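Business Organizations: Handout 6
Directors' Duties and Conflict-of-Interest Transactions 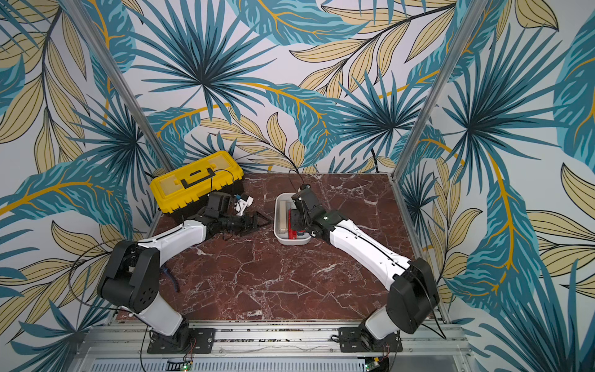 This handout covers the duty of loyalty as it applies to transactions between a corporation and one of its directors. The duty of care was covered in Handout 5 and comes up only where the two overlap. Read sections 1 through 4 before class. Sections 5 and 6 will be worked through in class using the Wurkcombe problem.

Statutes differ from state to state. Unless noted, the rules are stated in the general form found in most American corporation statutes. On the exam, state the general rule first and then note any variation the facts call for.

1. Background

A corporation acts through its board. Directors are not agents of individual shareholders, and a single director has no power to bind the corporation merely by being a director. The board acts by vote at a meeting at which a quorum is present, or by written consent where the statute allows it.

Directors owe fiduciary duties to the corporation. When a board decision is challenged, the starting point is the business judgment rule: the court presumes that the directors acted on an informed basis, in good faith, and in the honest belief that the decision served the corporation. The plaintiff carries the burden of overcoming the presumption. If the plaintiff shows that a majority of the board had a personal interest in the decision, the presumption generally falls away and the burden moves to the defendants to prove that the deal was fair.

2. What counts as a conflict

A director has a conflict in a transaction when any of the following is true:

(a) the director is a party to the transaction;
(b) the director has a material financial interest in it, known to the director at the time;
(c) a close family member of the director is a party or has a material financial interest, and the director knows it;
(d) the director holds a position with, or owns a significant part of, another entity that is a party.

Material means large enough that it would reasonably be expected to affect the director's judgment when voting. A director who owns a few shares of a large public supplier is usually not conflicted. A director who owns half of a small supplier usually is. There is no fixed percentage.

Keep interest and independence separate. An interested director stands to gain or lose from the deal personally. A director who lacks independence may gain nothing directly but is under the influence of someone who does, such as an employer or a controlling shareholder. Either condition can disqualify the director's vote for purposes of the safe harbor. Students often merge the two and lose points for it.

3. The common law position

Under the older rule, a contract between a corporation and its director was voidable at the option of the corporation or its shareholders, whether or not it was fair. The rule was simple to apply and costly in practice. Small companies often had no other source of loans, land or supplies than the people who sat on their boards. Courts moved to a test under which the contract would stand if approved by a disinterested majority and found to be fair. Modern statutes build on that second rule.

4. The statutory safe harbors

Most statutes say that a transaction is not void or voidable solely by reason of a director's interest if one of these is met:

Board approval. The material facts of the interest and of the transaction are disclosed or known to the board, and the transaction is approved in good faith by a majority of the disinterested directors. In many states this is enough even if the disinterested directors are fewer than a quorum.

Shareholder approval. The material facts are disclosed or known to the shareholders entitled to vote, and they approve in good faith. Check whether the state excludes shares held by the interested director. Where the statute is silent, courts have often read the exclusion in before giving the vote any cleansing effect.

Fairness. The transaction was fair to the corporation when it was authorized.

Note the word "solely." The statute removes one ground of attack. It does not protect the transaction against a claim of waste or fraud, or a claim that the approving directors were careless.

4.1 Disclosure

Two things must be disclosed: the existence and nature of the conflict, and the facts about the subject matter that a reasonable director would want to know before voting. The second part is missed more often. A director who says "I own the land" and keeps back an engineer's report on flooding has disclosed the conflict but not the material facts.

Disclosure should come before the vote. Ratification after the fact is allowed in many states but is looked at more closely. Minutes should show what was disclosed, who left the room, and how each remaining director voted.

4.2 Fairness

Fairness has two parts. Fair dealing looks at process: who started the transaction, how it was timed, how it was negotiated, and how approval was obtained. Fair price looks at the economic terms. The court weighs the parts together. A price inside the range an outside party would have paid helps a great deal, but a very poor process can still lead to liability, particularly where the poor process may have affected the price.

Fairness is measured at the time of authorization. A later rise or fall in value is not itself evidence, though it may bear on whether an appraisal was sound.

5. Problem: Wurkcombe Storage, Inc.

Wurkcombe Storage, Inc. is a closely held corporation with five directors and 3,276 shares outstanding. Veerle Schouten is a director and owns 200 shares. She is also the sole owner of Clurden Leasing LLC, which holds title to a vacant lot next to Wurkcombe's main building.

In August, Schouten told the board that Clurden was willing to sell the lot. She stated that she owned Clurden. She did not say that Clurden had received a lower offer for the same lot from Fladport Development in the spring and had let it lapse. The board did not order an appraisal. Eduard Hrubý, a director who is also employed full time as manager of another company Schouten controls, moved to approve. The vote was three in favor, one against, with Schouten abstaining. Hrubý was among the three. He owns 200 shares.

A shareholder brings a derivative suit to rescind the purchase.

Work through the following points in order.

Interest. Schouten controls the seller and receives the price. Section 2(d) is met, and most likely 2(b).

Independence. Hrubý has no stake in the lot. His salary depends on Schouten. Consider whether his vote should count. If it is removed, the remaining vote is 2 to 1, still a majority of the qualified directors. Check the statute for any minimum number of qualified directors, and note that two is the usual figure where one is set.

Disclosure. The conflict was disclosed. The question is whether the Fladport offer was a material fact about the transaction. Argue both sides. A seller at arm's length has no duty to reveal other bids, but Schouten was also a fiduciary of the buyer.

Effect of failed disclosure. If the offer was material, board approval does not bring the deal within the safe harbor, and the defendants must prove fairness.

Duty of care. The three directors who voted in favor did so without an appraisal. Consider whether the charter limits money damages for breach of the duty of care, and recall that such a clause does not cover breaches of loyalty.

6. Variation

Assume the same facts, except that the purchase was put to the shareholders after full disclosure, including the Fladport offer. Schouten and Hrubý both vote their shares in favor. Subtract Schouten's 200 shares and 3,076 remain. If Hrubý's shares are also left out, the base is 2,876. State which base applies under a statute that excludes only shares held or controlled by the interested director, and how many votes would be needed if the statute calls for a majority of the remaining shares entitled to vote.

7. Related topics, not covered here

Corporate opportunities (Handout 7). Controlling shareholder transactions (Handout 8). Director loans, including the Filip Brothers problem, are in the supplement and will not be tested on the midterm.

Terms to know: derivative suit, disinterested director, entire fairness, qualified director, ratification, rescission, safe harbor, voidable, waste.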